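Chapter 5
Resistors and the Parts You Keep on Hand

After reading this chapter you should be able to read a four-band resistor, choose a value for a simple LED circuit, check that value with a multimeter, and explain what the power rating means.

5.1 Why start with resistors

Almost every project in this book uses at least one resistor. The night light in Chapter 2 used a single one, and the clock in Chapter 9 uses 34. They are cheap, they have no right or wrong way around, and they are hard to break by handling. They are also easy to mix up. Two resistors that differ by a factor of ten may look the same except for one colored band.

A resistor limits how much current flows through a part of the circuit. The relationship is Ohm's law, which you met in Chapter 1: voltage equals current times resistance. If you know any two of these, you can work out the third.

Take a red LED running from a 5 volt supply. The LED drops 2 volts when lit, so the resistor has to drop the other 3. Suppose you want a current of 10 milliamps, or 0.01 amps. Divide 3 by 0.01 and you get 300 ohms. The nearest common value above that is 330 ohms, and that is the one to use. The LED will be very slightly dimmer than planned, and you will not see the difference.

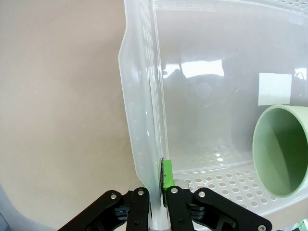 Values come in standard steps. The most common set has twelve values in each decade: 10, 12, 15, 18, 22, 27, 33, 39, 47, 56, 68 and 82. Multiply by ten for the next decade up, and so on. When your arithmetic gives a number between two steps, go to the higher one if the resistor is there to limit current.

5.2 Reading the bands

On a four-band resistor the first two bands are digits, the third is the multiplier, and the fourth is the tolerance. Orange, orange, brown, gold means 3, 3, one zero, and a tolerance of 5 percent - a 330 ohm resistor. Start reading from the end away from the gold or silver band.

Red and orange can be hard to tell apart under warm light, and so can brown and violet on older parts. If you are not sure, measure. Take the resistor out of the circuit first, or the meter will read everything connected alongside it. A 1,000 ohm resistor that measures 1031 ohms is within tolerance and perfectly good to use.

5.3 Power rating

A resistor turns electrical energy into heat. The small ones used in this book are rated at a quarter of a watt. In the LED circuit, 3 volts times 0.01 amps is 0.03 watts, well under the limit. Work this out whenever a circuit runs from more than 9 volts. Resistors with a higher rating are physically larger - compare the two kinds in your kit before you begin Project 5A.

Before you go on

Find the resistor values for a green LED that drops 2.2 volts, first on a 5 volt supply and then on a 9 volt supply. Use 10 milliamps in both cases. Write down the exact answer, the standard value you would choose, and the color bands you would look for.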